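3.2 Where small things are kept

Of all the belongings our households talked about, the remote control came up most warmly and at the greatest length, and we confess we had not expected to give it a section of its own. Across 216 homes in Ellwood and Brisham, people told us about baskets, drawers, the arm of the good chair, and (a great favorite) any deep, open container that happened to stand near the television. Heywood and Stockdale heard much the same in their April interviews. 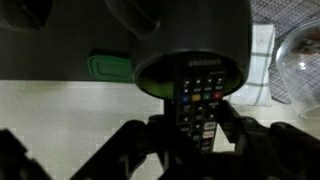 Figure 2. A Samsung remote control partly inside the mouth of a black cylindrical container, with a checkered towel to the right.

A container of this sort asks very little of anyone, which our families clearly liked, though several admitted that pens, clips and old batteries soon found their way in too. We return to these mixed containers in Section 4, where the 560 diary entries let us follow them over a longer stretch of family life.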